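The Ferry Book

Gertraud Mösli kept the ferry book at Drinwood for the last nine years the ferry ran. It was a ledger with a green cloth cover, and every crossing went into it, the time out, the time back, the number of passengers and what the river was doing. When the bridge opened at Revurton the county stopped paying for the boat, and a letter came asking her to hand over the book by the end of November.

She did not want to hand it over. She read the letter twice and put it under the bread box.

Beat Auer came by that evening. He had run the boat itself and had less to do now than she did. He sat down in his coat.

"They want the book," she said.

"Let them have it. Who's going to read it?"

"I might."

"You wrote it. You know what's in it."

She told him she didn't. There were 181 pages, and most of them she had filled in while thinking about something else. He asked to see it, so she got it down from the shelf and he turned the pages with his thumb, slowly, the way he did everything on land.

"You put me down as late," he said. "Here. Eleven minutes."

"You were late."

"There was ice at the landing."

"It says ice. It says ice and it says late."

He went on reading. Outside a truck went down toward the new road, and they both waited until it was past the house.

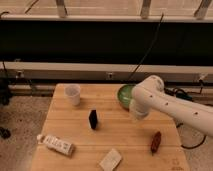

She had decided by morning that she would copy it. The county could have the original and she would have the words, and nothing in the letter said she couldn't. She bought two notebooks at Aigner and a box of pens. The kitchen table was no good for it, so she worked in the back room, where the table had a cup on it, and a bowl, and a bottle, and space enough between them for a ledger to lie open. She started with the first page and wrote until her hand hurt. Then she made soup.

It was slower than she had expected. She had thought it would be like reading, but she kept stopping. In the second spring there was a crossing with one passenger, a boy, out at 6:10 and no time back. She remembered him. He had a suitcase tied with rope, and he had asked Beat how far it was to Sosside, and Beat had told him wrong.

She called Beat about it.

"I told him two miles," he said. "It was nine. I was thinking of the old mill."

"Did he ever come back over?"

"Not with me."

She looked through the rest of that year and the year after. People had crossed for weddings and for the dentist. A man had crossed with a goat and paid for it as a passenger. The boy wasn't written down again, but she had never put in names, only numbers, so he could have been any of the ones.

The letter had given an address and an office hour. On the last afternoon of the month she wrapped the ledger in a dish towel and drove over the bridge for the first time. It took less than a minute. The clerk gave her a receipt and set the book on a cart behind him.

"Do you want the towel?" he asked.

She said yes, and he unwrapped it and passed it back across the counter. She still had forty pages left to copy. She stood there holding the towel and asked him what time they opened in the morning.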